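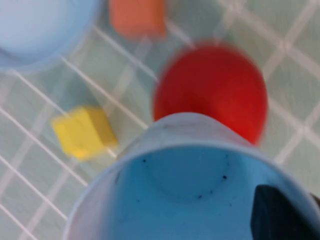
Section 3. Setting Up the Practice Surface and Running a Cup Task

This section covers the tabletop exercise used in the first half of the student robotics course. Teams should have finished Section 2 (mounting the arm and pairing it with the Trakard controller) before starting. Each team works at one station with one arm, one wrist camera and one tub of objects.

3.1 Before you begin

Check that you have the following at your station:

Arm with gripper attached and power switch off
Wrist camera, plugged into the port marked CAM on the arm
Laptop with Flitidico version 3 installed
Object tub: cups, bowls, balls, blocks and cubes
Team logbook

If anything is missing, tell the club leader before you power on. Do not borrow parts from another station. The calibration file on each laptop matches one arm only.

CAUTION: Tie back long hair and remove lanyards. Keep hands off the surface whenever the status light on the arm base is green.

3.2 Placing the objects

1. Wipe the surface with a dry cloth. Crumbs and eraser dust show up as false objects in the detection view.

2. Place the large blue cup nearest the arm, with its open end up.

3. Place the red ball on the far side of the cup. In the wrist view the rim may hide the lower part of the ball. This is acceptable for the cup task.

4. Place the yellow cube to one side of the cup. It can sit at any angle to the grout lines.

5. Place the light blue bowl and the orange block farther back. They are not picked up in this task, but the software must learn to leave them alone.

6. Write the layout number in the logbook. Layout cards are in the Kereama folder on the shared drive.

Note: Do not tape objects down. Teams that did this in the June session had to repeat their runs.

3.3 Starting the camera view

1. Turn on the arm. Wait for the status light to change from red to amber.

2. Open Flitidico and choose Station, then Connect.

3. Select Wrist View. The picture should appear within a few seconds.

4. Move the arm to the Home position using the button on the controller. The light turns green while the arm is moving and returns to amber when it stops.

5. Check that at least one gripper finger is visible near an edge of the picture when the arm is lowered over the cup. If no finger is visible, the camera has been mounted backward. Switch off and return to Section 2.

Note: Soft or doubled grout lines are common in the wrist view. Use the Sharpness slider only if the lines are still soft when the arm has been at rest for several seconds. Changing the slider between runs makes the runs hard to compare.

3.4 Recording a run

1. One student drives. One student watches the surface and holds the stop button. Other team members keep the log.

2. Press Record. The counter at the top right of the window starts at zero.

3. Lower the gripper slowly until one finger is inside the cup and the other is outside the rim.

4. Close the gripper until the force bar reaches 29. Do not go higher. The cups crack.

5. Lift the cup straight up, move it to the target spot on your layout card, and lower it.

6. Open the gripper, raise the arm clear of the rim, and press Home.

7. Press Record again to stop. Mark the run Good, Partial or Failed. Keep failed runs. They are part of the data your team will hand in.

CAUTION: If the cup tips or the ball rolls, press stop first and reach in second. The arm does not know that your hand is there.

3.5 Saving and naming files

Runs are saved in the Grarneo folder on the laptop desktop. Use the station number, the layout number and the run number, with a dash between each. A run without a layout number cannot be scored.

The shared drive allows 486 files per team for the whole course. Delete test clips made before your first marked run, but do not delete anything that has been given a mark.

3.6 Common problems

The ball is detected as two objects.
The highlight on one side is being read as a separate color. Turn off the desk lamp nearest the station and reconnect the camera.

The cup is not detected when the arm is directly over it.
The cup fills too much of the picture for the detector. Raise the arm until the whole rim is in view, wait for the outline to appear, then lower again.

Error 338 appears on the controller.
The camera cable has worked loose. Turn off the arm before pushing the plug back in. Then repeat 3.3 from step 1.

The gripper closes but the cup slips.
Check the finger pads for dust. If the pads are worn smooth, ask for a new pair and note the change in the logbook.

3.7 Shutting down

Send the arm to Home, close Flitidico, and turn off the power switch. Return all objects to the tub. Leave the camera plugged in. Section 4 uses the same surface with the two-cube sorting task and picks up from this point.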